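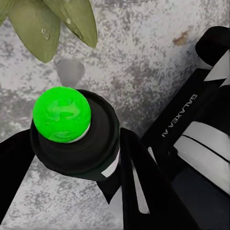 Good evening, everyone, and thank you for turning out. I'm going to talk tonight about the walk I did last April along the Gostine valley, from the bus stop at Ruleck up to the high hut and back down the other side, and I'll try to leave plenty of room for questions at the end (last time I went on far too long, so please wave at me). Before I left, a friend told me to put something bright on everything small, as you never see your own kit again once it's down in the heather. I took that to heart, and by the end my tent pegs, my spoon and my spare laces were all the same sort of neon green as that ball sitting on top of the black cylinder. I lost two pegs anyway, but I do still have the spoon.

So, the start. Ruleck is the end of the bus line, and the bus gets in just after three in the afternoon, which sounds early enough until you remember how quickly a valley goes dark. There were 8 of us, and our guide was Wagner Sampaio, who some of you will remember from the slide evening we had on river crossings. Wagner had us weigh our packs outside the shop. Mine came to far more than I'd promised my knees, and out came a second jumper, a hardback book and a tin of peaches. The lady in the shop kept them for me, bless her, and they were waiting when I got back.

(Pause here and pass the map round.) 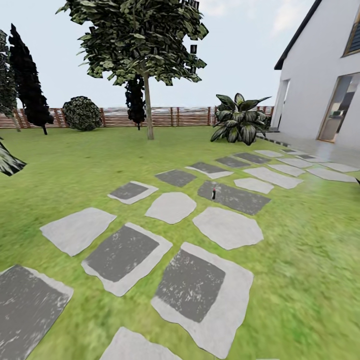 Hill Walking and Travel Section, Evening Talks

The first proper day is 430 metres of climbing, most of it before lunch. I'd say take it slowly and eat early. There's a spring by the second bridge where we filled up, and then nothing you'd want to drink until the hut. The path goes through birch for an hour or so, then it comes out on the open side of the hill and you get the wind full in the face. I loved that bit! Two of our party didn't, and said so all the way to the top.

The hut is called Mathew, just that, after the shepherd who used to sleep there. It has bunks, a stove and a very good visitors' book. Do read the book if you go. Somebody had walked up for their birthday at the age of 76 and complained only about the porridge.
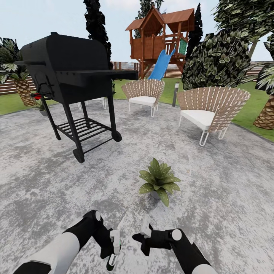 We had meant to stay one night and stayed two, with the cloud sitting right down on the pass. We played cards, dried our socks and heard a great deal about Wagner's brother-in-law's boat. On the second morning it lifted before breakfast and we were over the top in 40 minutes, with snow still lying in the gullies on the far side.

(Tell the story about the glove if there's time.)

Coming down you reach Cellport by late afternoon, and there's a bakery there that shuts at five. We got in at ten to. I'll take questions now, and the sign-up sheet for the autumn walk is on the table by the door.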